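Home Features Makers Schools Back Issues Subscribe

The Thursday Arms Club

By Lacey Heywood

I got to the Clitside robotics club twenty minutes early and still managed to be the last person in the room. Every stool was taken, somebody's tuba case was being used as a bench, and a kid in a soccer jersey was reading torque numbers out loud to nobody I could identify. I loved it right away.

I should say up front that I was a terrible science student. I once lost a fight with a stapler. So when my editor asked if I'd spend a few weeks hanging around a student project where two robot arms have to sort hardware into a tray, I said yes mostly for the free pizza (there was pizza, and it was cold by the time I got to it, every single week).

The club meets in the old print shop at the back of the school, down a hallway that still smells like ink. Tipene Brunton has run it for six years. He teaches geometry during the day and has the calm of someone who has seen a lot of things fall on the floor. He told me the club used to build the usual wheeled robots for the usual contests, the kind where you push the other team out of a circle, and he was happy enough doing that until a few of the older students got bored. They wanted arms. Two of them, working at the same table, not hitting each other.

That last part takes up most of their time.

The contest they're training for is called the Budden, and it's a one-day regional meet with a bench event for two-armed setups. You get small metal parts spread out on a surface and a tray in the middle, and your arms have to get the parts into the tray. Sounds easy! I said so, out loud, on my first visit, and Hyun-seo Myung looked at me with real pity. Then Hyun-seo handed me a pair of kitchen tongs and a little metal cylinder and told me to pick it up lying flat, with one eye closed. I chased that thing all over the desk. It rolled, I pinched, it shot off toward the window. We found it under a radiator.

So that's the problem. The parts are small and shiny and round, and they would rather be anywhere else. The students get one practice score per week, and in September most of those scores were so bad that they'd been written on the whiteboard in very tiny handwriting.

The way they teach the arms is simple enough that even I could follow it. A student steers both arms through the job by hand controls, over and over, and every good run gets saved. Then the software chews on the saved runs overnight and has a go by itself. The club's goal is 2000 saved runs before the Budden. On my second visit they were 199 short, and you could feel it in the room, the way you can feel a bake sale running low on brownies. People were trading shifts. Sofia Mitsotakis-Vlachou had a sign-up sheet color-coded by homework load, which I thought was very humane.

Sofia, by the way, is the best driver they have. She does it standing up, chewing on the string of her hoodie, and she doesn't talk. I tried to ask her a question in the middle of a run and got one raised finger. When she was done she told me the trick is to stop staring at the part and watch the gap between the fingers. I tried that when my turn came. I got one part in the tray and shrieked, and they saved the run anyway (run 50 of that afternoon, if anyone from the Budden is reading, and I'd like it noted).

Money is the part I expected to be depressing, and it sort of is. The whole program runs on $2000 a year plus whatever Tipene can talk people out of. Rocha, the hardware store by the bridge, lets them buy screws and standoffs at cost. The aluminum came out of a storage closet. The software that does the overnight chewing is something an older group of students started, named Wemier after a dog, and it has been patched by so many different kids that parts of it are commented in three languages. One comment just says "sorry."

What I wasn't ready for was how nice the work area looks. I'd pictured gray metal and warning tape. The kids who joined for the art side, and there are several, got hold of the walls early on, and now the arms do their sorting under a blue sky with clouds and orange stars, next to a potted arrangement of fake flowers. Practice stops now and then so people can argue about the clouds. There's a strong pro-yellow faction.

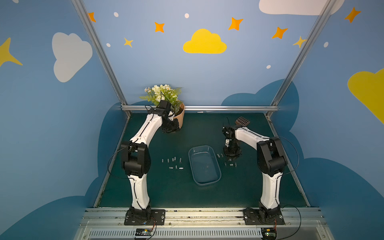 Torbjørn Öberg thinks the arms are the least interesting thing in the room, and said so when I called to check a few facts. What matters, he told me, is that the students have to agree on what a good run is before they can save one, and that he has watched grown engineers fail to have that conversation for months. He'd also like them to label their spare cables, please.

He's right about the arguing. My last afternoon there, a run got thrown out because one arm had nudged a part before picking it up, and the debate over whether a nudge is cheating went on for half an hour. Hyun-seo was against nudges on principle. Sofia said people nudge things all the time, and demonstrated with a pen cap. Tipene let it go on until the late bus was announced, then asked them to write the rule down and sign it. The rule they landed on is that one nudge is fine and two is fishing. It's taped to the door, with signatures, and somebody has already added a footnote about elbows.

I went home with a metal cylinder in my coat pocket. I've been meaning to take it back.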